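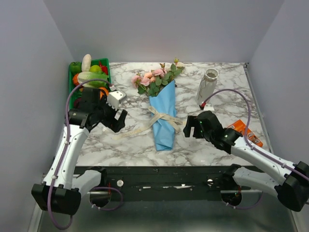
Foto: Senan Hennessy / Trodari

Über uns

Trodari ist eine Kanuschule mit angeschlossener Werkstatt. Manche sagen, es sei eine Werkstatt mit angeschlossener Kanuschule, und wer im März bei uns vorbeischaut, wird ihnen recht geben müssen: Dann liegt die halbe Flotte kieloben auf Böcken und die Kursleitung hat Harz an den Ellbogen.

Angefangen haben Irina Zamfir und Bríd Hayes mit zwei gebrauchten Kanadiern und einem Anhänger, dessen Beleuchtung sich nach dem Wetter richtete. Den Anhänger gibt es noch. Die Boote auch, sie heißen Tully und Hultex, und wer bei uns den Grundkurs macht, sitzt früher oder später in einem davon. Tully läuft stur geradeaus. Hultex hat eigene Vorstellungen. Inzwischen sind es 15 Boote, und einige davon fahren sogar dorthin, wo man sie hinsteuert.

Wir unterrichten Stechpaddel im offenen Kanadier, solo und zu zweit. Der Zweierkurs hat bei Paaren einen gewissen Ruf, den wir weder bestätigen noch dementieren möchten. Bríd setzt die beiden am ersten Vormittag grundsätzlich in getrennte Boote – seither ist die Stimmung beim Mittagessen deutlich besser.

Nuala Ó Riain plant die Gepäckfahrten. Ihre Packliste umfasst 44 Posten, darunter kein Klappstuhl. Über den Klappstuhl wird trotzdem jedes Jahr verhandelt. Die längste Tour heißt Grunadeo, nach einem Lagerplatz, den auf der Karte noch keiner gefunden hat, und endet meistens im Oktober mit kalten Fingern und sehr viel Suppe.

In der Werkstatt flicken wir Rümpfe, flechten Sitze neu und bauen Süllränder aus Esche. Senan Hennessy nimmt auch fremde Boote an, sofern der Besitzer vorher zugibt, was passiert ist. »Der lag schon so da« lassen wir als Unfallhergang nicht gelten. Paddel kürzen wir auf Wunsch sofort, verlängern können wir sie leider nicht.

Um Anmeldungen, Rechnungen und verlorene Neoprenschuhe kümmert sich Fionnuala Daly. Einzelne Schuhe hebt sie eine Saison lang auf, Paare kommen seltener vor, als man denkt. Telefonisch ist sie vormittags bis zwölf erreichbar, Durchwahl 864. Danach ist sie auf dem Wasser, und dorthin nimmt sie das Telefon seit dem letzten Mal nicht mehr mit.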